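NOTA DE PRENSA

Cokton implanta un método común de revisión y doblado para sus paños de microfibra

La empresa de servicios de limpieza unifica el tratamiento de 3494 paños repartidos en 15 centros de trabajo

16/12/2025. Cokton, empresa dedicada a la limpieza de oficinas y centros sanitarios, ha aprobado un procedimiento único para la revisión, el doblado y el almacenamiento de sus paños de microfibra. El método, denominado Zemeck, se aplica desde este mes de diciembre en los 15 centros de trabajo de la compañía y afecta a un total de 3494 paños.

Hasta ahora, cada equipo doblaba y guardaba los paños según su propia costumbre. Las diferencias de tamaño entre unas pilas y otras dificultaban el recuento y provocaban que piezas deterioradas volvieran a los carros de limpieza sin haber sido examinadas.

Revisión sobre superficie oscura

El procedimiento establece que cada paño se extienda por completo, de uno en uno, sobre una mesa cubierta con tela negra. El contraste permite apreciar el estado del dobladillo y localizar la etiqueta de cuidados, que debe quedar a la vista en el borde inferior, hacia el lado izquierdo. Los cestos de plástico perforado se colocan junto a la zona de revisión, sin invadir el espacio en el que se extiende la pieza.

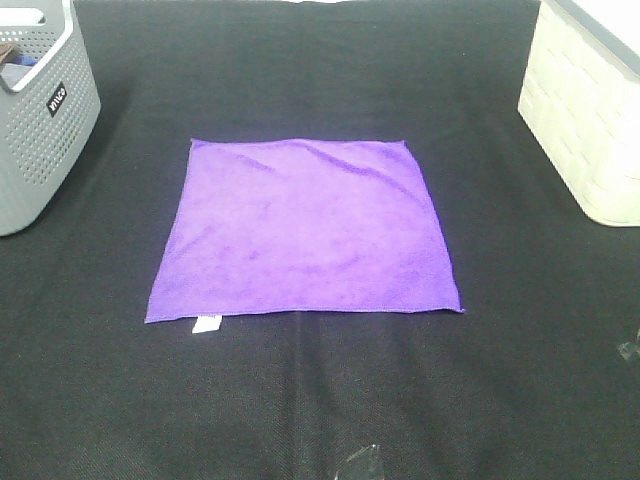 Criterios de alisado y retirada

Las arrugas leves no son motivo de rechazo. El personal alisa el paño con la palma de la mano, desde el centro hacia las esquinas, y comprueba que los bordes queden rectos antes de iniciar el doblado. También se admiten las variaciones de tono propias del pelo de la microfibra cuando este se encuentra aplastado o peinado en otra dirección.

Se retiran, en cambio, los paños con costuras abiertas, con etiqueta ilegible o con pérdida evidente de pelo. «Una esquina ligeramente levantada se corrige con la mano; un dobladillo descosido obliga a apartar la pieza», señala Myfanwy Vaughan, responsable de lencería de Cokton.

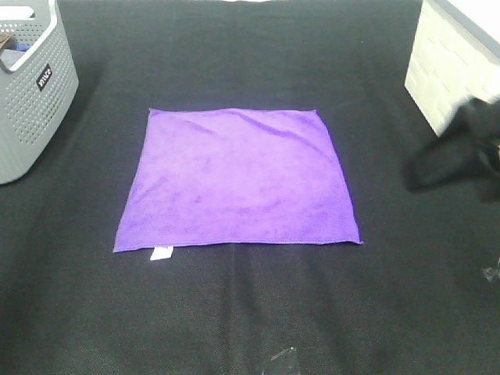
Formación y calendario

La formación ha estado a cargo de Rhun Parry y Lleucu Gough, y en ella han participado 38 empleados. Cada sesión ha tenido una duración de casi 20 minutos e incluye una parte práctica de extendido, alisado y doblado en cuartos.

Los centros de Trarkoreck y Devadiga serán los primeros en remitir sus registros de piezas retiradas. La dirección de operaciones, encabezada por Sorin Stan, estudiará con esos datos la reposición de existencias del próximo ejercicio.

Contacto para medios de comunicación

Ffion Kemeys
Departamento de Comunicación de Cokton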